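Ticket 613: Invoice totals wrong after import from Cestine
Status: Solved
Product: Mudel desktop, accounts module
Priority: Normal

Problem

Since Monday we import our supplier invoices from Cestine into Mudel with the CSV file. The import finishes without an error message, but the monthly total is too low. For September the file has 400 lines and Mudel shows only 134 of them in the list. The missing lines are not in the rejected folder either.

What I checked first

I opened the CSV in a plain text editor and counted the lines again. All 400 are there. I repeated the import on a second computer in our office and the result was the same, so I think the computer is not guilty.

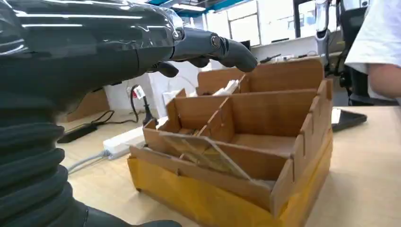 I also compared the first line that is missing with the last line that was imported. The only difference I could find is the supplier name. The missing line is from Ajayi & Sons, and in our file the "&" sign is followed by two spaces. I removed one space and imported again. No change.

Steps after the first reply from support

1. Cleared the import cache and restarted Mudel. Same result, 134 lines.

2. Changed the file encoding from ANSI to UTF-8. Now the names with accents are correct, which is nice, but the total is still wrong.

3. Set the import timeout from 60 seconds to the maximum. The import ran for the same time as before, so it was not stopped by the timeout. I put the setting back to 60.
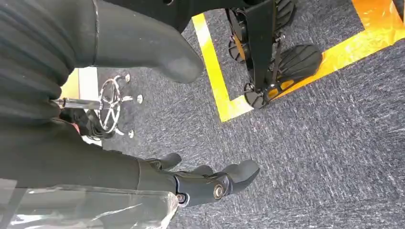 4. Turned off the Cerkel plug-in and imported the file once more. All 400 lines appeared and the total agrees with Cestine.

Cause

Cerkel has an option called "Skip similar entries". It was switched on with the last update of the plug-in. It treats two invoices as the same if supplier and amount are equal, even when the invoice numbers are different. We have many small repeated orders, therefore most of them were skipped.

Solution

Open Cerkel, Settings, Import, and remove the check mark at "Skip similar entries". Delete the incomplete month and import again. I turned the plug-in on after this and the total stayed correct.

Please write the skipped lines to the rejected folder in a future version. You can close the ticket.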